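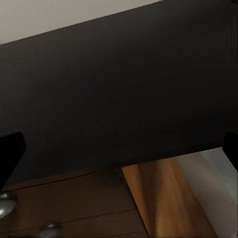 Unit 9. When the wrist camera sees almost nothing

Course: Software for Manipulation, Warenholm Institute of Technology
Notes by Mahfuz Saha, exercises by Xinyi Cheng

What you need before this unit
You should have Hovetus installed and the course package Donano working on your own machine. If the simulator opens and the arm moves to its home position, you are ready. Please read again the notes about frames and transforms, because we will use them without explaining them a second time.

9.1 The problem

In the earlier units the wrist camera was our friend. It travels with the gripper, it looks where the gripper looks, and near the moment of contact it gives more detail than any camera on the wall. For this reason many students build their whole grasping program on it. The program works well in the open, and then it fails at the kitchen drawers.

The failure is easy to understand when you look at the raw images. When a large flat object is held between the fingers, or when the gripper comes very near to a flat surface, this surface fills most of the view. If it is dark and has no texture, the image contains nearly no information. There may be a strip of useful background at the bottom and a small corner of wall at the top. Everything the program wants to know must come out of this strip, or out of something which is not the present image.

We call this self-made occlusion when the thing that blocks the view is carried by the robot, and scene occlusion when the thing belongs to the room. The difference is important for the software. A carried object moves together with the camera, so it stays at the same place in the image while the background slides behind it. A part of the room does the opposite. From one image only, you often can not say which of the two you have. From a short sequence, together with the joint readings, usually you can.

9.2 What the usual modules do with such an image

Depth. The depth that Hovetus gives by default is perfect, also on black surfaces. A real depth sensor often returns holes or noise on dark material, and many sensors return nothing at all when the surface is nearer than their minimum range. If you test only with perfect depth, your program will look better than it is. Switch on the noise model in Donano before you write any result in your report.

Segmentation. A segmentation network must give a label to every pixel, so it gives one. On a large dark area the label can change from one image to the next: table, then screen, then background. The confidence value does not always go down when this happens. Do not use the confidence alone as an alarm.

Feature tracking. The tracker needs corners and edges. On a smooth dark surface there are none, so all the tracked points gather in the remaining strip. Then the estimate of the camera motion depends on a small part of the image, and it becomes weak in the direction where the strip is thin. Shiny parts make it worse. The bright spot on a round metal knob looks like a very good feature, but it is a reflection, and it moves over the metal when the camera moves. A tracker that trusts such spots will report a motion that did not take place.

Learned policies. A policy which receives the wrist image directly will still give an action, exactly as the segmentation network still gives a label. What action this is depends on how often the training data contained such views. In the Mollah set, which we use in this course, there are 400 episodes, and the people who prepared the set removed many of the moments where the wrist view was covered. The intention was to have clean data. The result is that a policy trained on it has hardly met this situation.

9.3 Measuring how much you can see

Before we repair anything, we want one number that says how useful the present view is. Donano calculates it in the function view_quality. The steps are the following.

First, the fingers are masked out. They are always in the view, their shape is known, and they tell nothing about the room. The mask is made by drawing the gripper model at the present finger opening. Use the measured opening and not the commanded one – they are different when the gripper holds something.

Second, the remaining pixels are divided into small square cells. For each cell we calculate the strength of the image gradient. A cell with strength under the threshold is called flat.

Third, neighbouring flat cells are joined into regions. A big flat region is suspicious, many small ones are normal. A white wall is also a big flat region, so the next step is necessary.

Fourth, the distance to each big region is checked against the expected distance from the map. If the region is much nearer than the map says, it is marked as a blocker. If the distance agrees with the map, the region is only a plain surface and we leave it.

The quality is then the part of the image, without fingers, which is not covered by blockers. It lies between zero and one.

In code form:

mask = gripper_mask(joint_state.opening)
cells = split(image, mask)
flat = [c for c in cells if gradient(c) < t_flat]
regions = join_neighbours(flat)
blockers = [r for r in regions if depth(r) < map_depth(r) - margin]
quality = 1 - area(blockers) / area(not mask)

Students ask every year how to choose t_flat. Take it from images of your own scene with your own light setting. A value that was good for the bright kitchen will mark half of the dark kitchen as flat. Keep the value in the configuration file, so that the tutor can find it.

Please note that the fourth step needs a map that does not already contain the blocker. If your mapping module runs all the time, it will put the carried object into the map as if it were furniture, the expected distance will agree with the measured one, and the quality will stay high while the camera sees nothing useful. This is the most common mistake in this unit. Stop the map update in the region between the fingers as soon as the gripper has closed on an object.

9.4 What the controller should do

The controller reads the quality at every cycle. We use two thresholds, an upper and a lower one, so that it does not jump between modes when the value is near the limit.

Over the upper threshold, the controller works as before and takes its target from the wrist camera.

Between the thresholds, it takes the target from the fused estimate. The wrist camera still contributes, but its weight goes down together with the quality. The last good estimate of the target is carried forward with the arm kinematics. For a drawer this is quite safe for a short time, for the cabinet does not walk away. For an object that can roll, it is not safe.

Under the lower threshold, the wrist image is not used for the target at all. The controller reduces the speed, keeps the force limit low, and asks the planner for a new view. It must not simply stop and wait. If the arm does not move, the view will not change by itself, and the program waits forever.

9.5 Asking for a better view

The planner receives the blocker regions and the last good target. It then tests a number of small motions of the wrist, and for each motion it predicts which part of the target would come out from behind the blocker. The motion with the best prediction and no collision is sent to the arm.

When the blocker is part of the room, going back along the approach path is nearly always a good first try. The path was free a moment ago, and the view becomes wider. When the blocker is carried, going back does not help, because the object comes back with the camera. Turning the wrist has the same weakness. In this case the planner should ask another camera, or put the object down at a known place, look, and pick it up again. It costs time, and in a kitchen task the time is normally available.

Be careful with slanted edges. Near a blocker, long straight edges from different things often meet in the image: the edge of the blocker, the seam between two drawer fronts, the side of a board. A line detector can connect two of them into one line. If your program finds the drawer direction from image lines, use only lines that lie fully outside the blocker with some distance to its border, and compare the direction with the last good estimate.

9.6 Exercises

Exercise A. Load the drawer scene in Hovetus and drive the gripper slowly towards the front by hand. Record the quality during the whole approach. Mark in the plot where your own eyes lose the target, and compare this with your lower threshold.

Exercise B. Write a test that decides between carried and scene occlusion from a sequence of wrist images and the joint readings. You may use the tracker from Donano. Explain in a few sentences what your test answers when the arm stands still, and why this answer is acceptable.

Exercise C. Switch off the rule from 9.3 that stops the map update, and repeat the approach with a flat object in the gripper. Show the map after the run.

Exercise D (optional). Add the covered moments back to the Mollah set with the script in the unit folder and train the small policy again. Report the cases which became worse also, please, and not only those which became better.

Hand in the code and a short report as one archive. Plots need axis labels with units. Questions about the exercises go to Xinyi Cheng, on the course forum if possible, so that the other groups can read the answer too. The reports are due before the December break.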